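My aunt left me the house in Broromar and 848 dollars in a cookie tin, and I still couldn't tell you which one surprised me more. I'd only been there twice! Both times it rained, and both times she beat me at cards and kept my lunch money.

So in August I took the bus out, with one bag and a sandwich. The driver let me off by the Verbeke bakery (closed, of course) and I walked up the hill with the key in my fist like a kid.

There was a letter on the mat from a company called Juvero. They wanted to buy the place for 3000 dollars. I laughed so hard I had to sit down on the stairs. Then I looked at the ceiling, and the ceiling looked back, and I stopped laughing.

The cat came in through the pantry while I was eating. Big, gray, one bent ear. Her collar said Hider – a good name for a cat that had already gone behind the stove by the time I finished reading it.

"She left you out of the will too?" I asked.

Nothing. I put half my sandwich on the floor and pretended to read the letter again. It took her the whole afternoon, but she ate the ham, left the bread, and went to sleep on Juvero's offer.

I missed the last bus. I wasn't trying very hard to catch it.

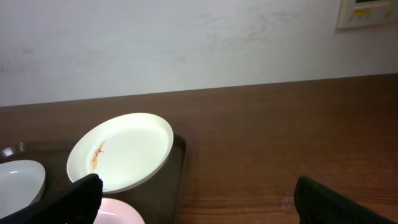
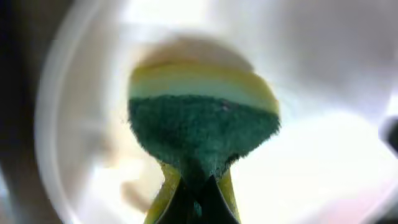 Category: Short Stories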